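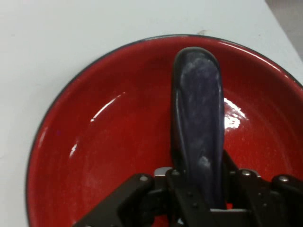

Figure 3. Wrist camera view during the bowl task. The gripper holds a dark blue object by its base over the red bowl. Note the glare on the right inner wall.

4. Putting Things in Bowls

4.1 Task and setup

The bowl task is the simplest of the kitchen chores in our set, and we treat it as the floor for the rest. The arm must pick up one object from the table, carry it to a bowl, lower it, let go, and back away without moving the bowl more than a small distance. A person does this without looking for long. If a machine can't do it reliably, there is little sense in asking it to load a dish rack or pack a lunch.

All trials used the Skurholm arm with the two-finger gripper described in Section 3. The policy takes the wrist view and the joint positions as input. It has no overhead camera in this condition. We trained it on 2,633 demonstrations collected by two operators, who were told to work at a comfortable pace and to leave in any attempt where they had to correct themselves. The Mumilon baseline was trained on the same data with the same number of steps.

We ran 300 trials per method. Objects and bowls were drawn at random from the test set, and the bowl was placed by hand inside a taped region before each trial. A second person, who did not know which method was running, scored the result from video.

4.2 What the wrist view gives and what it hides

A wrist camera keeps the object and the fingers in sight at all times, so the policy rarely loses track of what it is holding. The cost is that the gripper covers part of the target. In Figure 3 the fingers and bracket fill the lower part of the view, and the bowl runs past the bottom and right borders. The rim is visible as an arc across the top, but the near side has to be inferred.

This matters most when the arm is low. At approach height the policy can usually see enough of the rim to center itself. Once it starts down, it has to rely on the part of the bowl it can still see and on the joint positions. Most of the rim contacts we recorded came in this last stretch, and most of those were on the near side.

Shiny bowls add a second problem. The inner wall in Figure 3 shows a large white spot to the right of the object and a thin curved streak on the left. Reflections of this kind shift as the arm moves, and they can be brighter than anything else in view. In early versions of the policy we saw the arm drift sideways on glossy bowls but not on matte ones. Adding random bright patches to the training images reduced the drift. It did not remove it.

4.3 Release

Letting go is harder than we expected. Long objects held by one end tend to tip when the fingers open, and a tall object can catch on a finger and come back up with the arm. The demonstrations contain many small fixes for this, such as a slight tilt of the wrist before opening. The policy learned the tilt but often applied it to round objects too, where it did no good and sometimes pushed the bowl.

We tried a fixed release routine as a comparison. The arm stops, opens slowly, waits, and then moves straight up. Adi Saragih wrote this routine in an afternoon, and on short objects it did as well as the learned release. On long objects it was clearly worse. We kept the learned release for all later experiments.

4.4 Are these chores done yet?

Under our scoring rules a trial counts as a success only if the object stays in the bowl and the bowl stays in place. By that standard the bowl task is close to usable on matte bowls with short objects. It is not there for glossy bowls or for long objects, and the combination of the two was the weakest case for both methods.

Speed is a separate matter. The arm is much slower than either operator, and we did not try to tune it. Goh and the Griritz kitchen benchmark both report time to completion along with success, and we follow them in Table 2. A reader who wants to know whether such a system would save anyone time at home should look at that column first.

One limit should be stated plainly. Every bowl in this section was empty at the start. Homes have bowls with things already in them, and a policy that lowers an object to a learned depth may press down on whatever is there. Section 5 adds clutter to the bowl and repeats the test with a larger training set of 2,856 demonstrations.

Afroza Pathirana designed the scoring sheet used in this section. It is reproduced in Appendix B.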